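Ticket 1001: Right gripper drops out for a second or two during open day
Opened by: Latifa Ramadan
Project: Mustimero
Status: Resolved, one item still open

Original report

The November open day is going wonderfully and I hate to file this in the middle of it, but the right hand-held gripper keeps losing its connection. Visitors pick up a pair, squeeze, and both sets of jaws show up live on the Ninedik screen. Then the right one freezes for a second or two and comes back. The left one hasn't missed a beat. We've had 77 people through since the doors opened and I'd love for the afternoon group to get a clean run.

Setup: two hand-held grippers, both wired, station 18, Veres logger on the default profile. No software changes since the rehearsal.

Update, 11:40

Restarted the logger between groups. Fine for three visitors, then it froze again. Restarted the computer too, same result. The kids in line thought the reboot was part of the show and clapped!

Update, 12:15

Lunch break, so I got the station to myself. I went through the block exercise slowly (pick up, carry over to the little black table, set down, back again) and watched the log while I did it. With the jaws moving and my wrist still, no dropouts at all. When I turned my right wrist outward, I got one almost every time.

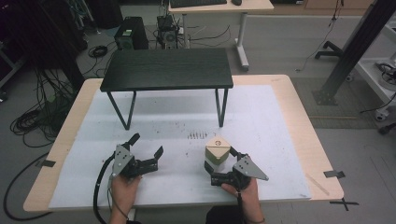 That had me looking at the cable instead of the software. I held the gripper still and wiggled the cable at the connector, and the log filled up with disconnects. Wiggling it farther down did nothing.

Reply from Cimutlow support

Thanks for the careful notes, they saved us a lot of back and forth. A dropout that follows wrist rotation is nearly always strain at the connector. Please power down, reseat the plug until it clicks, and leave a bit of slack before the first tie. If you have a spare cable, swap it in and keep the old one for us to look at.

Update, 1:05

Powered down and reseated it. Better, but I could still force a dropout with a hard twist. Swapped in the spare and left a loose loop near the handle. I ran the exercise for 24 minutes with every awkward wrist angle I could think of and the log stayed clean.

Update, 4:30

Afternoon group done, zero dropouts! One girl stood a block on the black table on her first try and her whole class cheered. Two teachers asked if they could bring more students in the spring, and I said yes before checking with anyone.

Still open: we're down to no spare cables. Please send two, same length as the current ones. The old cable is in a bag with the ticket number on it.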